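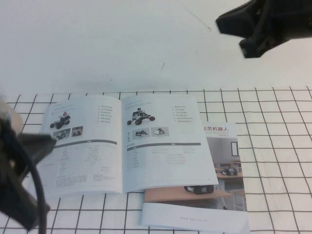
Mebrat Mamo wrote to ask whether Ekent needs a 3D model of every booklet before it can plan around one, and that's a great place to start. It doesn't! The planner works from a height map, and paper is treated as a soft sheet that may lift or slide at any time.

What is Ekent?
Ekent is the perception and planning layer we build at Ukmont for two-arm work with printed material: brochures, manuals, price lists, anything with a fold in it. It finds the sheets, guesses which one lies over which, and sends motion targets to your arm controller.

Why paper?
We love paper. It curls, it throws soft shadows along the fold, and one booklet half hidden under another will fool a segmenter that does fine on boxes. If your masks hold up here, they tend to hold up elsewhere too.

Does the grid mat matter to the software?
Yes, for calibration. The solver picks up the line crossings it can see and skips the covered ones, so you can leave things lying on the mat while it runs. A plain surface works as well, but you'll have to supply the camera pose yourself.

Can it read small print?
From the fixed camera, hardly ever. Spec tables come out as gray texture at that distance, so we leave the reading to the wrist camera. Even there it's uneven: one line comes through clean and its neighbor is a blur.
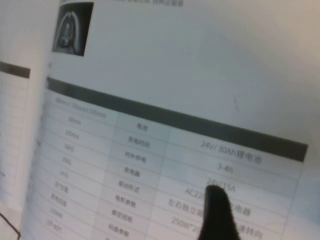
Why not just move the finger out of the way and read the whole table at once, Lesia Bilyk asked on the Maksymiv forum. You can, and there's a planner flag for it (retreat_before_read). We prefer merging views. With a fingertip over part of the table, "24V/30Ah" still gives the reader a good anchor, while a row that starts "AC22" and then disappears is stored as partial and filled in from a later view. Partial rows are never guessed. I'm very fond of this part of the code!

How big is the test set?
Version 3 ships with 1551 labeled page views, in Chinese and English. We'd like to reach 2000 by January.

My masks flicker when a gripper moves fast. Is that a bug?
Probably motion blur. Raise blur_hold to 23 and the tracker will keep the last good mask until the edges sharpen again. If it still flickers, send us the log, because we enjoy those.

Which arms does it support?
Any arm whose controller accepts joint targets over the network. The Brurnedport branch adds a simulator bridge, still rough, and patches are very welcome.

Last updated 30 May 2022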